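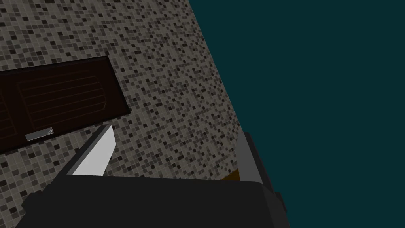 Dernière modification de la page : mercredi 5 juin 2019

Plaque de l'équipage à Millbridge : date erronée ?

kotwood_archives
Bonjour à tous. Je vous prie d'excuser mon français, ce n'est pas ma langue maternelle. Je prépare un relevé des plaques aux aviateurs entre Kotwood et Millbridge. Sur celle de Millbridge, près du pont, on lit que l'avion est tombé en mai 1943. Or le registre paroissial de Kotwood place l'inhumation du mitrailleur, le sergent Adams, en mai 1942. Laquelle des deux sources faut-il suivre ?

planeur62
Le registre, sans hésiter. La plaque a été posée bien après la guerre, à partir de souvenirs de famille.

merle_gris
Je ne suis pas d'accord. Le registre de Kotwood a été recopié après un dégât des eaux et le copiste s'est trompé plus d'une fois. J'y ai trouvé un enfant baptisé avant la naissance de sa mère. Avez-vous vu l'original ou la copie ?

kotwood_archives
La copie, je l'avoue. Je ne savais pas qu'il existait un original. Est-il consultable ?

merle_gris
Il est au dépôt de Bakthorpe, sur demande écrite. La liste des pertes s'y trouve aussi : 1 681 noms, classés par unité et non par date, ce qui demande de la patience.

planeur62
Un copiste distrait, je veux bien, mais les autres inhumations de la même page sont toutes de 1942 et elles se suivent. Il aurait fallu se tromper sur la page entière.

bakthorpe_nord
Attention aussi à l'altitude. La plaque dit 3 000 pieds, la brochure locale dit 300. Pour moi c'est un zéro perdu à l'impression, car deux hommes ont sauté en parachute et à 300 pieds ils n'auraient pas eu le temps.

planeur62
D'accord pour l'altitude. Pour la date je garde mon avis.

kotwood_archives
Merci beaucoup pour vos réponses. J'ai envoyé ma demande à Bakthorpe ce matin. En attendant, je noterai les deux dates dans ma fiche, avec leur source. Une autre petite question : sur la plaque, Adams est dit « sergent », mais sur sa tombe le grade n'est pas indiqué. Est-ce que cela est fréquent ?

merle_gris
Si c'est une pierre commandée par la famille, oui. Regardez si elle a la même forme que les tombes militaires voisines.

kotwood_archives
Elle est plus basse et arrondie. Je retournerai la mesurer dimanche.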